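Lesezeit: 2 Minuten

Heute Abend endlich »Meltinano« ausgelesen, 316 Seiten, und die letzten 33 davon im Stehen am Herd, während die Nudeln viel zu weich wurden. Ich hatte mir ja fest vorgenommen, im Juni nur ein Kapitel pro Tag zu lesen, damit ich länger etwas davon habe — das hat bis Kapitel 8 ganz gut geklappt, danach war es vorbei mit der Disziplin.
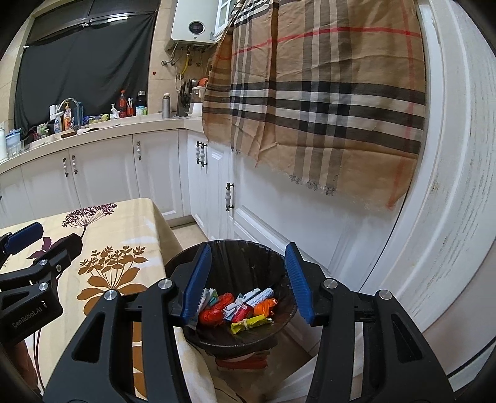 Die Ilka aus Grulteditz ist mir richtig ans Herz gewachsen, mit ihren 16 Jahren und diesem Trotz, mit dem sie die alte Leihbücherei wieder aufsperrt, obwohl der Vater tobt. Beim Kapitel mit dem Brief der Großmutter habe ich geheult und nebenher genascht, wie immer, wenn es traurig wird. Das rote, glänzende Papierchen liegt zerknüllt im schwarzen Müllbeutel, das türkis-grüne gleich mit dabei, und ich bereue gar nichts! Borislav Jurić hat mir das Buch geliehen und gemeint, der Mittelteil ziehe sich ein wenig. Da muss ich ihm widersprechen, gerade die langen Abende in der Bücherei, an denen fast nichts passiert, waren mir die liebsten.

Nur mit Kamolrat, dem Bruder, bin ich nicht warm geworden. Er kommt, er schweigt bedeutungsvoll, er geht wieder, und am Ende soll ich ihm alles verzeihen?

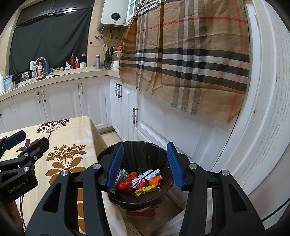 Vielleicht muss ich die Szene am Bahnhof noch einmal lesen, ganz in Ruhe und ohne Nudeln auf dem Herd. Morgen bringe ich Borislav das Buch zurück und frage ihn nach »Stunero«, dem zweiten Band, der steht bei ihm nämlich schon im Regal.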